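How to run the Hevov bag-unpacking evals (short version)

Quick notes for anyone picking up the two-arm bag task. Written in a hurry, 30 September 2020, will tidy later. Ask Kamrul Sikder if something is missing, he has the keys to the Stirkport storage and knows where the spare cables live.

What you need: the two-arm cell, the teleop pair, the Kernia control box, latest checkpoint. Nothing else. No tape on the tabletop please.

What the method is. We clone demonstrations, but the policy predicts a chunk of future motion for both arms at once, not one step at a time. Chunk length is 24. Then overlapping chunks get blended. The blending matters more than you'd think — turn it off and the arms fight each other over the bag. Upadhyay variant is the same thing plus a contact label on each step (holding / touching / free), one label per arm. That's the one we care about here.

Step 1. Reset. Arms to home. Soft bag on the table, stuff inside, mouth open. Don't lay it square every time. Turn it, scrunch it, flip the corner under. The first dataset had the bag neat in every episode and the policy learned exactly one bag shape. Waste of a month (February, mostly).

Step 2. Check the wrist lights. Green on both or you don't start.

Step 3. Teleop a few warm-up episodes, throw them away. Then record. Keep cables behind the elbows when you home the arms, a snagged one drags the wrist and you get junk torque readings for the whole epsiode.
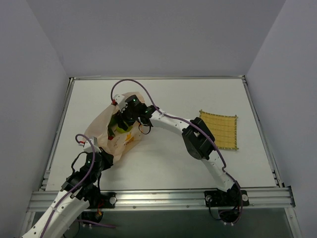 Contact labels are the slow part, so do them straight after recording while you still remember what you did. Scrub to the first touch for each arm and mark it. Label the arms seperately. A moment like this one is the reason: the left gripper is down at the bottom corner of the bag, the right one is pointing into the opening with its fingers against something green. Two different jobs, two labels. For fingers against an item I put "touching" and only change to "holding" when the next frames show the item moving with the fingers. If you can't tell, leave it at touching. Don't guess from what you meant to do.

Step 4. Train. We use 1,414 episodes for the full run. Don't mix in the old neat-bag data, it pulls everything back to the one shape. Same seed list as before, it's in the config folder.

Step 5. Eval. 90 trials per checkpoint, fresh bag arrangement each time. Success = the chosen item is out and resting on the mat, nothing else pulled out with it. Bag dragged along with the item = fail. Item on the table but off the mat = fail, but note it in the comments column, those are usually a placing problem and easy to fix.

Result so far. Contact labels help most when the bag is collapsed over the items. With an open bag both versions look about the same to me. Without labels the right arm tends to close early, grabs a fold, and lifts the whole bag. With labels it goes deeper before closing. Still fails on flat things lying under a fold. Retries help, allow up to 2 per trial, and log them as retries, not as new trials!

Common mess-ups:

Left arm lets go too soon — check your labels, somebody probably marked it free during a slow bit.

Jerky motion at chunk borders — blending is off. Check the flag.

Good in training, terrible in the cell — camera got bumped. Redo the calibration before you touch anything else.

Policy freezes over the bag — too many pauses in the demos. Trim them.

Save logs to the shared drive under the checkpoint name, not your own name. Plots script is in the same folder, needs the comments column filled or it crashes.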